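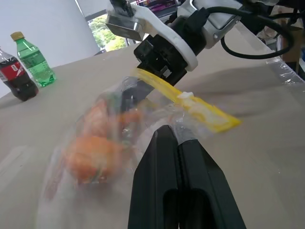 If you have got as far as picking up rigid things with the Plinside stack (blocks, tins, bottles and so on), you will have found it rather forgiving. Clear bags are another matter, and I'd like to take you through how we set up perception and grasping for them on the Wevville cell, including the bits that cost me most of August. Put the kettle on, it's a longish page.

I'm assuming you have a working arm, a parallel gripper, a colour camera at the wrist and the Plinside runtime already talking to all three. If the hand-eye calibration is more than a month old, please redo it before you start. I know it's dull, but a few millimetres that never mattered on a tin will matter a great deal on a fold of film.

## 1. Find the zip first and the bag second

My first attempt tried to segment the whole bag. On a plain tan tabletop the film more or less vanishes wherever it lies flat, and wherever it crinkles you get bright white highlights that the segmenter takes for edges. I wasted a good deal of time on that!

What works much better is to look for the coloured closure strip, if your bags have one. Yellow is lovely for this. We labelled 1339 wrist views by hand, strip only, and trained a small model on them:

```
plinside train strip --data bags/wrist --epochs 42
```

The strip comes back as a line with two ends and a direction, and from there you can guess fairly well where the film must be. The contents help too. Oranges, carrots, anything with a strong colour will give you a second blob, and the bag's body nearly always lies between that blob and the strip.

## 2. Reject the blurred views

A wrist camera moves with the wrist, so a fair share of your views will be smeared. Add a sharpness gate ahead of the detector:

```yaml
perception:
 sharpness_gate: true
 min_score: 83
 hold_last_pose: true
```

Leave `hold_last_pose` on. Without it the planner sees the strip disappear whenever the arm speeds up, and it will stop and start like a learner driver. Do lower `min_score` if your lighting is dim, but go down a little at a time and watch the log as you go.

## 3. Choose where to pinch

Renato Mercado wrote the original grasp sampler, and it aimed at the middle of the object, quite sensibly for solid things. With a bag, that puts the fingertips on the fruit. We now sample along the edge of the film and score each candidate by its distance from the contents and from the slider tab.

```yaml
grasp:
 sampler: film_edge
 avoid: [contents, slider]
 approach: steep
 close_speed: slow
```

Keep the fingers nearly closed on the way down. Wide open fingers sweep up a great handful of film, and then you have no idea what you're holding. A narrow gap takes a single fold and the finger width still tells you something useful.

## 4. Check the grip without trusting the width

The film is so thin that a good pinch and a miss look almost the same to the gripper encoder. We lift by a very small amount and compare the strip's position before and after. If it has moved with the wrist, carry on. If it has stayed put, open, back off and resample. Set `max_retries` to three and let it give up gracefully after that.

On our last long run, 77 lifts passed this check at the first go, and Renato Salazar has put the full log in the Cabanatuan folder if you'd like to compare it with yours.

## 5. Tell the planner about everything else

Bottles at the back of the table need to be in the collision map, with a bit of padding, and so does the slack in your cables. I left the cables out to begin with and the planner cheerfully chose wrist turns that wound them up tight. The `cable_arc` shape in the Sidlow plugin does the job nicely:

```
plinside scene add cable_arc --link wrist --padding 0.04
```

Reload the scene after adding it, then run the whole routine at quarter speed with your hand near the stop button. If the strip line jitters while the arm is standing still, go back to step 2 and have a look at your exposure setting before you touch anything else.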